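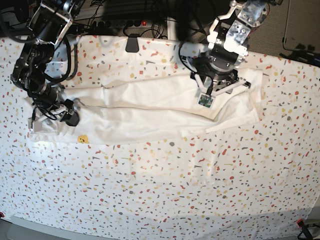
Filtholm opened its wiring harness plant to visitors on Wednesday, and I took the 14-stop tour with a group of other car owners. The plant supplies Tulado, whose small SUV went back to dealers in March for a chafed cable under the rear seat.

We started in the cutting hall. Wire comes in on drums and is cut, stripped and crimped by machine. Each shift makes 4000 leads for the rear harness alone. The guide passed around an old clip and a new one. The new clip is wider and has a rubber lip, and it holds the cable 30 millimeters away from the seat bracket.

Assembly is still done by hand on tilted boards. Workers lay the wires along pegs, tape the branches and push on the connectors. Every finished harness then goes to a test bench, where a bad circuit shows up as a red light on the screen. We saw 2 units pulled and sent back for rework while we stood there.

The recall repair itself was shown on a bare floor pan near the exit. The seat comes out, the cable is checked, and the clip is swapped. If the insulation is worn, the dealer replaces the whole section. Owners asked about loaner cars, and the guide said that was up to the dealer.

The tour is free but has to be booked at the front desk. Closed shoes are required. Parking is on the Skastine side of the site, and the bus stops at the main gate.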